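Home Recording Tips: Getting Clean Vocals Out of a Regular Apartment

By Patricio Ojeda
Jul 7, 2026
Filed under: Home Studio, Household Tips

I've recorded an entire mixtape in a second-floor apartment on Villalba Street with a fridge that hums, a neighbor who loves her blender and a bedroom window that faces the bus stop. It was so much fun, and I'm still proud of how the vocals sound! Catalina Salinas did all 27 tracks of Plosutance with me in that bedroom (we kept fewer, but we cut 27), and pretty much everything below is something she and I worked out by doing it badly first.

Most of this is housework, really. Moving furniture, hanging blankets, oiling a hinge. If you can change a bed and sweep a floor you can get a vocal that people will play in the car.

Pick the room by clapping

Walk through your place and clap once in every room, nice and loud. Kitchens and bathrooms ring like crazy. Bedrooms usually give you a short dull clap, and that dull clap is what you want. Closets can be great too, but try one with the door open before you commit to closing yourself in there, especially in August. I did one verse shut in a coat closet in August and had to lie down after.

Don't rule out the odd corners. The best spot in my place is the stretch between the end of the bed and the wardrobe, which I'd always used for dumping laundry.

Keep the soft stuff, move the hard stuff

Mattress, pillows, rugs, winter coats, the big ugly armchair: all of these are your friends. Bare walls, glass, mirrors and tabletops throw your voice right back at the mic. You can't get rid of walls, so put something thick in front of them. A comforter over a clothes drying rack works wonderfully and folds away when company comes.

Shelves count for more than people expect. A full bookcase scatters the sound around in a nice way, and an empty one doesn't do much of anything. Fill it unevenly, with books pulled forward and pushed back at different depths and folded sweaters in the gaps. If a shelf buzzes when you play a bass note, find the loose screw and snug it up, or slip a bit of felt under whatever is rattling on top.

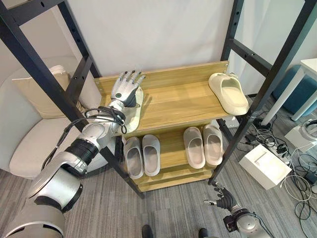
Buzz hunting deserves its own evening, and I love doing it. Play something with heavy low end through your speakers, loud enough to annoy you, and walk around with one hand out. Touch things. The lamp shade, the picture glass, the closet door, the vent cover, the loose change in a dish. When the buzz stops, your hand is on the culprit. Blue putty fixes most of them. A folded index card in the door jamb fixes nearly all the rest.

Make a list of the ones you can't fix for good and tape it inside the closet door. Mine says: fan off, dish off dresser, blinds up, phone out of room.

Hanging blankets without wrecking the wall

Use a tension rod if you have two walls or a door frame close enough together. Otherwise get a cheap garment rack and hang the blanket over that. Catalina sewed a row of big curtain rings onto an old quilt and it goes up on hooks in seconds, and now I want to do every blanket in the house that way.

A few things we learned about blankets:

Thicker beats prettier. Moving blankets are the champions, wool is next, and a thin fleece throw does next to nothing.

Leave a bit of air between the blanket and the wall, a hand's width if you've got it.

Put the thickest one behind the singer. Everybody puts it behind the mic, and I did too for months, but the mic is listening toward the singer and whatever is in back of them.

Wash them first and let them dry all the way. A blanket that smells like the garage will get into your throat by the second verse.

What to wear while you record

Clothes make noise! A windbreaker sounds like a campfire. Denim jackets creak, corduroy scrapes, and anything with a zipper pull will tap away in time with your breathing. Cotton T-shirts and soft knits are about as quiet as it gets. Take off bracelets and long necklaces, empty your pockets, and kick off your shoes if the floor is at all squeaky.

If you're a hand-waver like Catalina, push your sleeves up past the elbow before you start. She'll go through a whole verse conducting an invisible orchestra and I wouldn't change it for anything, because the energy is all over the take.
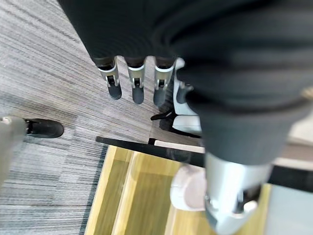 Hoodies are fine with the drawstrings tucked in. Hats with a stiff brim are trouble, partly for the tapping and partly because your voice bounces off the underside and gets a boxy sound. Turn it backward or leave it on the bed.

Keep a basket of quiet clothes by the door if you have friends over to record. People show up in whatever they wore to work, and they're usually happy to borrow a sweatshirt.

The homemade pop filter

You know those blasts of air on P and B sounds? A pop filter stops them, and you can make one tonight. Take an embroidery hoop, stretch an old pair of tights over it, double it up, and clamp it to a spare mic stand or the back of a chair. Set it a hand's width from the mic. Stretch the fabric until it's tight like a drum, then trim the extra.

Wash the fabric every so often in the sink with dish soap. It gets grosser than you'd think!

If you'd like to skip the crafts, the one from Tusen is what I use now when I'm recording away from home, and it folds flat in a backpack. The hoop one sounds every bit as good to me and I still reach for it in the apartment.

Taming the kitchen

Refrigerators are the enemy of a quiet vocal. You can unplug yours for the length of a take, and here is the only trick I know for remembering to plug it back in: put your car keys inside it. You won't leave without them. Don't open the door more than you have to, and don't go past the length of a couple of songs.

Before you go unplugging anything, check that the fridge is level. Mine hummed half as loud once I turned the front feet a little and pulled it away from the wall. There was also a baking sheet on top of it that had been rattling for what must have been years.

Dishwashers and dryers can wait until you're done. Water pipes knock when someone showers, so ask your roommates for a window of time and stick to it. Cookies help with this.

Tea, water and what to snack on

Room-temperature water, in a glass with no ice. Ice clinks, and cold water makes my throat feel tight. Warm tea with a little honey is lovely between takes. Green apple slices are Catalina's secret for mouth clicks, and she cuts up a whole one before every session and keeps it in a bowl with a squeeze of lemon so it doesn't go brown.

Skip milk, chips and anything with seeds until afterward. Afterward, order everything.

Put your drink on a folded towel, on the floor or a low stool, well away from the laptop. I lost a keyboard learning that one.

Cables and clutter

Label both ends of every cable with masking tape. Coil them loosely, over and under, and close them with a strip of hook-and-loop. Never wrap a cable around your elbow, it'll twist up and start crackling. Keep power cords and mic cables apart where you can, and if they have to cross, let them cross like a plus sign.

An over-the-door shoe organizer is the best cable storage I've ever owned. Headphones go in the bottom pockets, adapters in the top. Tape a card to each pocket so guests put things back.

Setting up for the take

Put the mic at nose height and tip it down slightly. Stand if you can. Tape an X on the rug for your feet so that you come back to the same spot after a break, or the second half of the song will sound like a different person wandered in.

Save your session before you sing, and again after. I do mine in Fliris and I name every file with the song first and the take second, all lowercase, no cute names. (We had a file called "final final ok this one" and it was the wrong one.)

Record a little silence at the top of each take, just the room with everyone holding still. You'll be glad to have it when you're patching a gap later.

Do 4 takes all the way through before you start fixing lines. Then take 2 minutes off, walk to the kitchen, stretch, and come back for the tricky parts. The first take after a break is so often the one we keep.

Putting the bedroom back

Fold the blankets in the order they came down and stack them with the first-up on top. Mic back in its case, pop filter in the shoe organizer, comforter back on the bed. Plug in the fridge. Get your keys.

When Catalina put Plosutance up, we told each other we'd be thrilled if our cousins listened, and it passed 3,000 plays while I was still finding curtain rings under the dresser. If you've got a quilt and a quiet hour, go make something this week and send me a link, I listen to every one!

More in Home Studio:
Quieter chairs for small rooms
Cleaning headphone pads without ruining them
How to ask your neighbors for an hour of quiet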